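Chapter 4
Setting Up and Looking After a Table-Clearing Arm

Kanokwan Panyasiri and Panya Sriwong

This chapter follows one arm, the Una at the Plovach training kitchen, from its first setup in January through 175 hours of work. You will learn how to set the tool point, route the cable and keep a service log. Have the log sheets from Chapter 3 at hand.
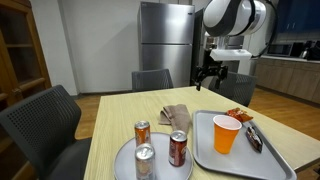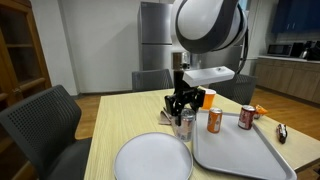 Grip force is the setting most often left at its factory value. On the Una it runs from 0 to 20, and a value that suits a rigid cup will crush thin metal. Start at 10 and go up one step at a time. Test on an aluminum can taken by the top, as the black fingers are holding the silver one, and look for dents after each try. Then check the cable. It should hang in an open loop beside the arm and stay slack when the wrist turns. Write both results in the log before changing anything else. The Plovach log has 242 entries, and nearly 20 of them deal with cable wear.

4.1 Setting the tool point

Park the arm and switch off the drives before you touch the gripper.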